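Living with Old Wiring

We have lived in the house in Prunness since last November, and I think I can now write about the electricity without getting angry.
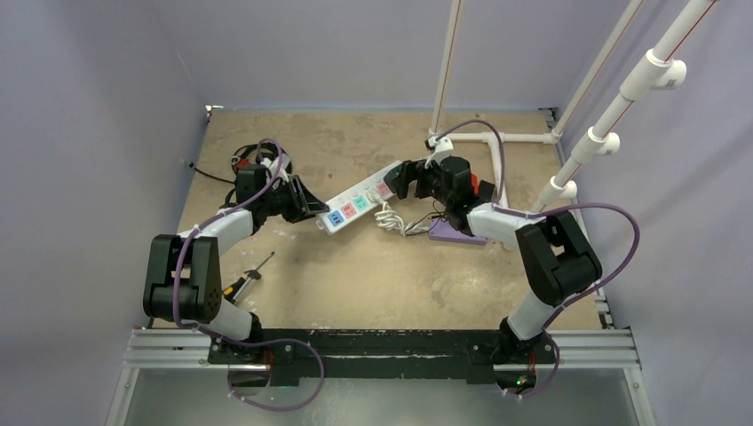 White power strip with coloured sockets, and a cord in coils.

When we bought the house, we looked at the roof, the cellar and the windows. We did not look at the sockets. I come from a place where every room has them on each wall and I did not think this could be different. The first evening I walked through the rooms with the charger of my telephone in my hand and I found one socket in the kitchen, one in the living room, and none in the bedroom. In the bathroom there was a socket, but it was painted over so many times that no plug could go in.

The man who built the house had a lamp, a radio and later a refrigerator. For him it was enough. We are two people who work at home, and we have a kettle.

The kettle was our first teacher. If the kettle and the small heater were on together, everything went dark, and I had to go down to the cellar with a torch and change a fuse. The fuses are the old kind, made of porcelain, which you screw in like a light bulb. I bought a box of them in the shop at Zumer and the lady asked me if I was opening a museum. After some weeks we had a rule: before you make tea, you shout "Tea!" and the other person turns off the heater. We still shout it, even when we visit my sister.

In January we asked for prices. The first firm, Dahlgren, wanted to open all the walls at once and told us to live somewhere else for six weeks. The second was Sixten Öberg, who works alone and talks very little. He sat on the stairs, drank his coffee, and said that we could do it room by room, if we could bear the dust. We could not bear the dust, but we said yes.

He started with the kitchen. Inside the wall he found wires covered with cloth, and when he touched the cloth it fell off like old bread. He showed me this without a word and I did not sleep well that night. He pulled out 170 metres of the old wire in total. I kept a small piece of it in a jar, and my husband asks me from time to time what it is for.

The kitchen now has 12 sockets. My husband says that it is too many. I have used seven of them on one morning, so I do not agree. The bedroom is also ready, and I can read in bed with a lamp on my own side, a thing I missed more than I knew.

If you have a house like ours, I can give a little advice. Ask the electrician to look before you paint. Write on paper which fuse belongs to which room, and put the paper next to the fuses (ours was in a drawer upstairs, so we had to find it in the dark). Do not put a heater on an extension lead, even for one hour.

The living room and the hall are still waiting. Sixten comes back after the summer, and before that I have to empty the big bookcase, which I have not begun.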